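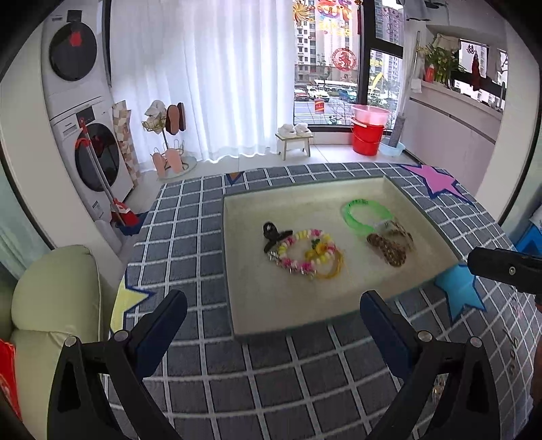 # Do "hypoallergenic" labels on cheap jewelry mean anything?

Obinna Isah, Skilville Community College, Consumer Studies project, July

I started this project because my sister got a rash from a bracelet with "nickel safe" printed on the card. I wanted to know who decides that. After six weeks I can say the card mostly tells you what the seller would like you to think.

## What I did

I went through online listings for bracelets, hair clips and rings priced under ten dollars from two sellers, Fitdale and Ivalcombe. I wrote down every claim about skin or metal content, then emailed both sellers to ask what the claim was based on. I also handed out a short survey at the Nwachukwu Street library and got 200 forms back.

## Listings

I read 1,447 listings. Most made no claim at all, which I found more believable than the ones that did. The words I kept running into were "skin friendly," "gentle metal" and "allergy free." The last one is the boldest, and it came with the least detail. Only a handful of listings named the metal under the plating.

Plating matters here. A thin coat can keep nickel off the skin when the piece is new, but it wears down at the clasp and on the inside of the band. None of the listings I read said how long the coating should last.

## Replies from the sellers

Fitdale wrote back in four days and said its products "meet all relevant standards." I asked which standards and got the same sentence again. Ivalcombe sent a one-page test sheet, but it covered a single earring and the item number didn't match anything in its shop. I'm counting that as no answer – maybe unfairly.

## Survey

More than half the people who filled out the form said they would pay extra for a piece marked hypoallergenic. Very few could say what the word promised. I don't put much weight on this part. People who stop to fill out a form about rashes may be people who get rashes, and my third question was badly worded.

## Problems

I didn't test any metal myself. Drugstore nickel kits exist, but my budget covered printing and not much else. Two sellers is also a small sample, and I can't say whether pricier brands do any better. My teacher suggested asking a skin clinic for its view. I called twice and left messages, and I'm still waiting to hear back.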